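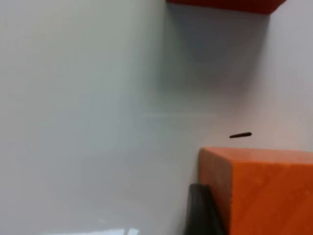 Senow publishes its August trial of orange play blocks, including the parts that did not go well

Senow, the Cabrera maker of play and storage pieces for small rooms, today released the results of its trial of the Skondumon block set. The company went into the trial doubting its own catalog copy, which has called the blocks "tidy by design" since the set was introduced. Blocks are not tidy. They sit wherever they were last put, and a storage system that depends on a child caring about this deserves a hard look.

The trial covered 21 households and 19 classrooms. Families and teachers were asked to use the blocks as they liked and to write down where they were at the end of the day. Senow received 436 usable entries. A good many say "floor."

"I have read a lot of claims about toys that teach order, and I wrote a few of them," said Razia Janjua, head of product at Senow. "I wanted to see the entries before we printed that line again. We won't be printing it again."

The set comes in orange and orange-red, with plain rectangular blocks and faceted ones. Strong color was supposed to help a block stand out against a pale wall or a white table. Most households agreed that it did. Fewer agreed that spotting a block made anyone pick it up.

The company also tested an old classroom trick: draw a loop on the table and ask for the block to go back inside it. Senow had expected a neat printed mat to beat a line done by hand. Teachers reported no difference they would swear to, and several preferred the marker because it cost them nothing. Plans for a printed mat have been dropped.

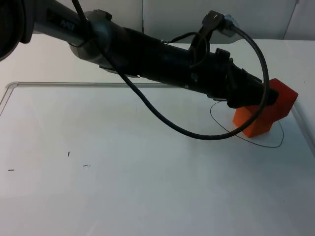
An orange-red block above a hand-drawn loop on the table.

Corners were the other sore point. Blocks pushed into the corner of a play area tended to stay there, and the open ledge meant to hold them was called "fine" by parents who did not sound convinced. Dimar, which supplies the shelving, is working on 2 changes to the ledge. Senow will not describe either as an improvement until families have lived with them.

The Skondumon set stays on sale in its current form. The words "tidy by design" will come off the box with the next print run.

The full entries, including the rude ones, are available to retailers and press on request from the Senow office in Cabrera.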